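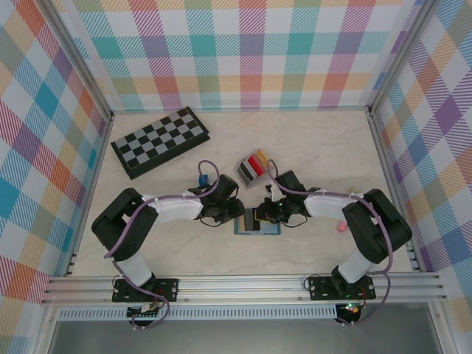
## 3. The build

I should say straight off that we didn't have a lab. What we had was a corner of the Huresura workshop, a shared space with a decent pillar drill and a kettle, and permission from Geeta Gautam to keep the rig up from August onwards as long as we swept up after ourselves. Everything in this section was done there, mostly in the evenings, by whoever was free.

### 3.1 Frame and rail

Both arms bolt to a single length of aluminium extrusion along the front of the table. Our first go had them on separate brackets, and that was a pain: every time someone leaned on the bench the two bases shifted a little against each other, and we were back to calibrating. Reto Eberhard suggested putting them on one shared rail (he'd done the same for a camera slider) and the drift mostly went away. Each arm has its own black base plate on the rail, with its driver board hanging just underneath. I'd have liked the boards boxed in, but we got at them so often during testing that a lid would have driven us mad.

The patterned walls were Poonam Thakur's choice and I've grown very fond of them! We had been using plain white card, and our tracking code (a modified copy of Farkuritz, see Section 4) struggled to find enough to hold on to. A busy check gives it corners everywhere.

### 3.2 Cabling

Cabling took far longer than I'd planned for. The purple cable runs along the outside of each arm and is fixed at intervals, with slack left at the elbow and again at the wrist. Too little slack and the wrist stalls near the end of its travel; too much and the loop catches on whatever is on the table. We settled on the lengths by trial and error, and I'm afraid I have no formula to offer. Anyone copying the build should set theirs with the arm at full stretch, then run it slowly through its whole range before fixing the last clip.

### 3.3 Handover trials

The task itself is simple to describe: one arm offers a small object, the other takes it, and neither lets it fall. We ran 300 attempts in 6 batches, stopping between batches to check the base plates for play. Other odds and ends stayed on the table so that the detector had something to be confused by. A folded chessboard was one of them, and it bothered the detector more than anything else we tried, I suppose because a checked board against a checked wall is a rotten thing to ask of it.

Figure 1 shows the arms with a small block between the fingertips, the part of the task that gave us most grief.

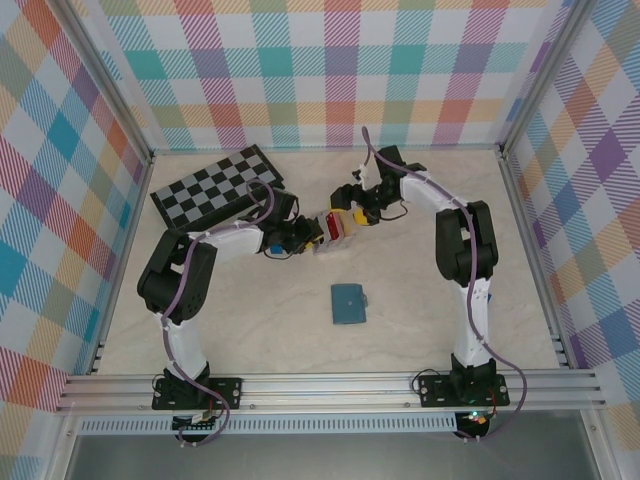 *Figure 1. The two arms meeting at a red-faced block, with the folded chessboard to the upper left and a teal-blue wallet on the surface nearer the rail.*

Timing mattered more than grip force. With the release delay set to 80 milliseconds the giving arm tended to let go before the other had closed properly, and Pramila Bajpai spent a whole evening picking things up off the floor. Lengthening the delay helped, though past a certain point the two arms simply pulled against each other and the motors complained. We ended up letting the receiving arm decide: it closes, gives a tiny tug, and the giver opens when it feels the load change. Gerasimos Tzanetos wrote that part in 30 lines, and it's still the bit of the code I'd be least willing to touch.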